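Kondanby tool board project, bench log
5 Feb 2020
Entry by Osvaldo Villa

Aim for today

Get a repeatable start position for the tidy-up task, so that runs by different students can be compared. The Fenness rules give us the choice of objects but want the same layout at the start of every scored run. Up to now each of us has been putting things down by eye, and the log from last term is close to useless for that reason.

Wilidura

Updated to build 2227 on the control machine. The old joint limits file does not load in it. Copied the limits across by hand and checked each joint at low speed with the stop button held. Left wrist limit had the wrong sign in the old file as well, so we have been running with less travel on that side than we thought. Corrected, and the old file renamed so it does not get picked up by accident.

The update also changes what happens on a lost connection. Arms used to go slack. They now hold position until cleared from the console. Better for the tools, worse for anyone reaching in, so the rule is console clear first, hands second. I have written this on the card by the door.

Gripper checks

Both grippers homed and zeroed before anything else. Right one closes fully. Left one stops short on the first close after power-up and is fine afterwards. Cycling it once before the run gets rid of the fault but does not explain it. Connector reseated, no change. Not the cable, as far as I can tell by swapping it.

Closing force turned down to level 3 for the handles. At the previous setting the fingers walked along the handles as they closed and the tool twisted out of line. Level 2 held the pliers but let the scissors swing when lifted, which is no good for getting a loop over a hook.

Layout

Agreed with the group:
– scissors and pliers side by side near the middle of the table, handles towards the board, points towards the front edge
– left gripper waits to the left of the scissors, right gripper to the right of the pliers, fingers pointing inwards
– tapes, screwdrivers and the blue scissors stay on the board and are not part of the task
– free hooks are the targets

The left arm takes the scissors and the right takes the pliers. We talked about a handover across the middle and dropped it for now. It adds a second grasp and we have not got the first one reliable.

Hanging

Scissors first. The approach that works best on the rig is to lift clear of the table, turn the loops to face the board, go in slightly high and lower on to the hook. Going in level pushes the loop against the tip of the wire. Wait time before release is now 2000 ms; with the short wait the arm was still settling when the fingers opened.

Pliers are the harder of the pair. No closed loop, so they have to be hung by the open handles, and the grips must be spread by the right amount before they reach the hook. Wider hook suggested by the second-year group. The U-shaped one is the obvious candidate. Not tested.

Camera

Head view recalibrated against the pegboard holes. Regular spacing makes it a decent target, although the solver will happily match to the wrong row if the starting guess is poor. Error about half a hole pitch at the far right, smaller elsewhere. Good enough for the table, marginal for the hooks.

Start position, head view:

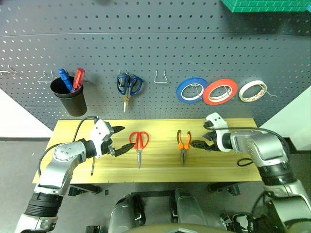
To do before the March heat

Left gripper first-close fault. Try the pliers on the U hook. Ask whether the Milošević team will lend us their calibration script. Mark the tool positions on the table.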